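Getting dark smudges off a pale wood tabletop

Home & Repair > Furniture > Tables and worktops

Posted July 13, 2024

I have a light wood table that gets used as a workbench more than a table. Things are clamped to it, moved around and clamped again. The top has picked up dark smudges, mostly toward the middle, and a few along the front edge where the clamps go. It was sold as ready finished but the paperwork is gone and I don't know if that means oil, wax or varnish.

So far I have tried warm water with dish soap, which took off the general grime but left the smudges. Then a pencil eraser, which did something on one of them and nothing on the others. I have a bottle of Vovine wood cleaner in the cupboard but have not opened it, as the label says sealed wood only.

I would like to know how to tell what the finish is, and whether I can treat only the marks or have to do the entire top. I'd also like to stop the clamps from making it worse. The table is 70 inches long and I can't easily get it out of the room, so I would prefer not to do a lot of sanding indoors.

-- Lavaler

Adeyemi

Find out what the finish is before you put anything else on it. Put a few drops of water somewhere out of sight, such as the underside of the front edge if it was finished the same as the top, and leave them 15 minutes. If the wood goes darker under the drops, it is bare or the oil has mostly worn off. If the water stays beaded up, there is still some finish. Then rub the same place with a cotton swab and a little mineral spirits. Wax will come off on the swab as a dull yellowish film. Varnish won't be affected.

For oil or wax, the mineral spirits may be all you need for the smudges too. Smudges on a bench are often grease, or black rubbed off from metal or rubber parts. Use a white cloth so you can see what is coming up, turn it often, and go with the grain. Open a window and keep it away from anything that sparks. The used cloths should be laid flat outside to dry, not balled up in the trash.

If the marks are gray-black and have gone into the wood, that is more likely iron and moisture, and no cleaner will lift it. Oxalic acid will. It is sold as wood bleach. Wear gloves and eye protection, mix it as the package says, and do the full width of the top, edge to edge. If you only do the spots you will have pale patches and they will bother you more than the smudges do.

Varnish is the easy case. Your bottle of cleaner is fine on that, and if it fails the mark is probably under the varnish and you would be refinishing.

As for sanding, 120 grit and then 180 by hand on a small area does not make a lot of dust. I would still leave it for last. If the top is veneer you can go through it quickly, so look at the end of the board first and see whether the grain carries over.

Soltdale

magic eraser. did my whole desk in 12 minutes. it does take the shine down a bit so maybe try a corner

Benchtop_Marie

Seconding the water drops, and I would go easy with the eraser sponge. It is a very fine abrasive and on a thin finish it can leave a cloudy patch.

On the clamps, I had the same trouble and ended up changing the pads and not the clamps. 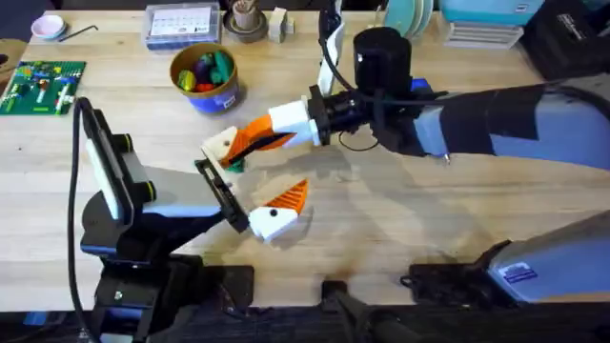
A pale top will show everything, and mine has never been spotless for long. I clamp along the near edge, and the clamps are black like most of them are. There are a few darker smudges on mine as well, and the faint grain makes them stand out more than they would on oak. I have stopped chasing the small ones. What I do now is put a scrap of cork or thin leather under each jaw, cut slightly bigger than the jaw. Bare rubber pads can discolor some finishes if they stay on for months, so I don't use those anymore.

Anything that stays clamped I loosen once in September and once in spring, wipe underneath, and put back. After cleaning I gave the top 3 thin coats of hardwax oil, a day apart, wiping off all the extra each time. Spills sit on top now and most new marks come off with a damp cloth. You can also touch up one area later without redoing the rest -- that was the reason I picked it over varnish.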